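Denmont Community Kitchen opens breakfast table to all ages

22nd January

Breakfast is back on the menu in Denmont! The community kitchen on Osagie Street has opened its new breakfast table to anyone who would like to learn how to put together a simple morning meal, lay it out nicely and sit down to eat it in good company.

The sessions are called Platora, and they grew out of a small trial that began in September with a borrowed toaster, a few boxes of cereal and a lot of crumbs. By the end of the autumn 36 people had come through the door at least once, and plenty of them had come back with a neighbour, a grandchild or a flatmate in tow. Over those months the kitchen served 1,855 breakfasts, and the waiting list for the new year filled up before the posters had even been printed.

"People think of breakfast as the meal that looks after itself," said Kiri Faulkner, who runs Platora for the kitchen. "Then you ask them what they had this morning and it was half a biscuit on the stairs. We wanted to make the whole thing a pleasure again, from getting the plates out to wiping down afterwards."

Each session starts with the table. Everyone gets a placemat and chooses their own plate and bowl from the shelf, and the group talks through where things should go so that nobody is stretching across a hot toaster for the spoons. After that comes the food itself: bagels and toast, cereal, fruit when the market has it, and a dip or spread made that week. Chopping is done on coloured boards and there is always one kept back for bread.

Bagels have been the surprise favourite. Kyung-hwa Na, who leads the food side, brought in a batch for the second week of the trial and has not been allowed to leave them out since. She teaches people to slice them flat on the board with the palm on top and fingers well up, and to check that the halves will fit the slots before they go anywhere near the toaster.

"The dips are my favourite bit," she said. "You can do a lovely one with avocado and yoghurt, or peas and mint, and it takes no time at all. Some of the children who told me they didn't eat anything green were scraping out the bowl!"
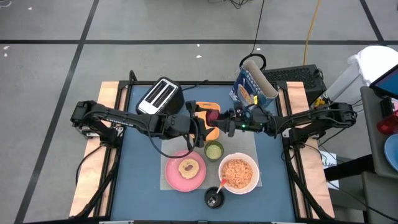
A bagel-like round on a pink plate, a pale green dip and a bowl of orange cereal, with the toaster behind.

Cereal gets proper attention too. The group compares packets, reads the side panels together and works out what a sensible bowlful looks like. Younger visitors are given the job of pouring, which they take very seriously, and learn to fold the inner bag down and close the flap so that what is left stays crisp until next time.

Rhys and Ngaio Prendergast have been coming since the trial and now help to set up. The couple had got into the habit of eating separately, Rhys before his early shift and Ngaio a good two hours later.

"I'd have toast standing up and she'd have cereal in front of the news," said Rhys. "Now we lay the table the night before, mats and all. It sounds daft but I look forward to it."

Ngaio added: "He's even started washing up the bowls before he goes out. I'm not going to say a word in case he stops."

The new season offers 34 places a week, spread over morning sessions and one late breakfast for people who work nights. The crockery has been given by Cuvau, the second-hand homeware shop on the high street, and is cheerfully mismatched. Darcy Ruddock, who owns the shop, said she was delighted to see it in use.

"Single plates and odd bowls are hard to sell, and they sit in the back for months," she said. "It's lovely to think of them with somebody's breakfast on them."

Sessions are free and all food is provided. Please tell the kitchen about any allergies when you book, and bring an apron if you have one. Children under eight should come with an adult. The entrance is step-free and there is space for prams and wheelchairs at the table.

Places can be booked at the kitchen's front desk or by leaving a message on the Platora answerphone. Clean jars with lids are also very welcome, for taking home any leftover dip.

ENDS

Notes to editors

Kiri Faulkner and Kyung-hwa Na are available for interview. Visits to a session can be arranged through the front desk at Denmont Community Kitchen.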